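Postcard season is back, and I could not be happier

Thu 19 March
By Setsuko Uchida

The first card of the year came through my door in January, from Katsuhiko Furukawa, who moved back to Nagano last fall and promised he would keep writing. He kept his word! It was a plain card, blank on the front except for a drawing of a persimmon, and on the back he had squeezed in the weather, a soup recipe, and a complaint about his neighbor's rooster. I have read it so many times that the corners have gone soft.

If you missed last year's exchange, the idea is very simple. You sign up, you get two names, and you send each of them a card you made or decorated yourself. They write back or they don't (most do). We had people from Tredell, from Etberg, and from a few places I had to look up on a map. This year I'd love to see it grow, and I especially want the people who tell me they can't draw. I can't draw either. My horses look like sofas. 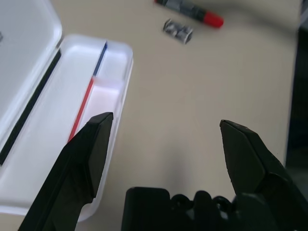 Getting set up for card-making takes very little money, and I would much sooner you spent it on stamps. Cut your card stock first, all of it, and stack it somewhere flat. Pick a few colors and stick with them for the whole batch, so the cards look like a family. An open container like the white plastic one here does the job of any fancy desk organizer, and you can carry it off to the kitchen counter when somebody wants to eat dinner. Mine used to hold ice cream. It still smells a little of pistachio if you put your nose right in.

Card stock is where I do get picky. Thin paper bends in the mail and arrives looking tired, and the sorting machines chew up anything floppy. Aarne Saarela buys big sheets meant for school art classes and cuts each one into six, and his cards always turn up crisp. He also rubs the cut edges with the back of a spoon, a trick I have stolen. It takes off the fuzz and makes the whole thing feel like it came from a shop.

The other thing worth fussing over is ink. Test every pen on a scrap of the same stock, give it a minute, then drag a damp finger across it. You want to find out now and not when your cousin calls to ask why her card is one long blue smear. I keep the pens that fail for shopping lists.

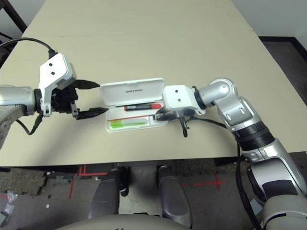 Then there is the writing side, where a surprising number of people freeze up. They make a lovely front and then sit looking at the back as if it were a tax form. My advice is to write as though you have been interrupted halfway through a conversation. Skip "I hope this finds you well." Start with the thing you would say if they walked in: the cat got on the roof again, the bakery changed its rolls, I finally fixed the gate. Itsuki Hirose sent me a card last year that began "Anyway, the boat sank," and I have never turned anything over so fast in my life.

Small is good, too. One story per card is plenty, and if you run out of room, finish up the side. Everyone loves a sentence that runs up the side. 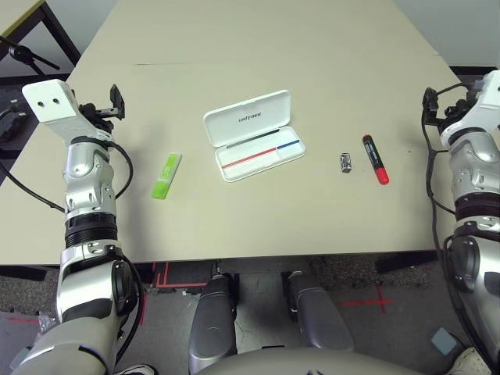 Addresses deserve their own sitting, with fresh eyes and nothing else going on. I learned this when I sent a card to my own house, with love and a pressed fern. Write all the addresses in one go, say each one out loud, and check the postal code against the list. Good light matters more than you'd think, and so does the surface you're working on – on a light beige tabletop like this one you'd spot a wet blob of ink before your sleeve did. My own table is nearly black, and I've ruined two good shirts on it. For cards going abroad, write the country in capital letters on the bottom line, all by itself.

And please let the cards rest overnight before you mail them. Paint that seems dry at dinner can still stick to its neighbor in the mailbox. 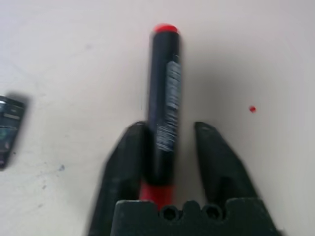
How the exchange works this time

Names go out in one batch again, and everyone gets two people to write to. Takeshi Ichikawa is doing the matching, and he is good at it (he paired two retired bus drivers last year entirely by accident, and they are planning a trip together). Tell him if you'd like someone close to home or far away, and whether you can read anything besides English. Kids are welcome if a grown-up signs up with them.

Last year we had 18 people, and 4 of them had never mailed a handmade card before. One of those four has now gone completely overboard and carves her own stamps out of erasers. I have a turnip by her on my fridge.

We'll meet at the Plullenari reading room for an afternoon of cutting and gluing before the names go out. Bring scraps – wallpaper, old maps, seed packets, wrapping paper you couldn't bear to throw away. I will bring the spoon. If you'd like to join but can't come that day, leave a note at the desk with your mailing address and I'll put you on Takeshi's list myself.

Recent items
Pressing ferns without a press
The soup recipe from Nagano, as promised
Eraser stamps: a first try
What we read over the winter in Tredell
Wrapping paper swap, spring edition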